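Practice Room Hire at Posley — Your Questions Answered

Do I need to book ahead?
For evenings and Saturdays, yes please. Weekday mornings are usually quiet, so you're very welcome to ring the bell and try your luck, though we'd hate you to carry a cello up the stairs for nothing.

How long can I have a room for?
The shortest booking is one hour and the longest is 4. If you need a whole day, perhaps for a recording or a run-through before a concert, drop us a line and we'll see what we can move about.

Which rooms have a piano?
Rooms 3 and 10 both have uprights, tuned every December and again before the summer exams. The Twal room has no piano, but it's the driest-sounding of the lot and singers seem to love it — do try it once before you decide.

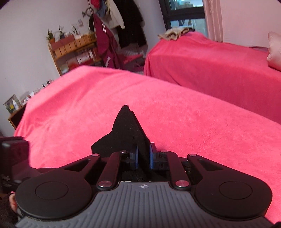
Can I bring my own amplifier?
Of course, and plenty of people do. We only ask that drums and loud guitars go in the Kellorport room downstairs, where the walls are thicker and the neighbours a good deal further off.

What if I have to cancel?
Life happens, we know! Let us know 14 hours before your slot and we'll move it to another day without charge. Later than that, I'm afraid the fee stands.

Is there parking?
There are a few spaces behind the building on Preltport Lane, free after six. Please leave the gate as you find it.

Page last updated November 2, 2023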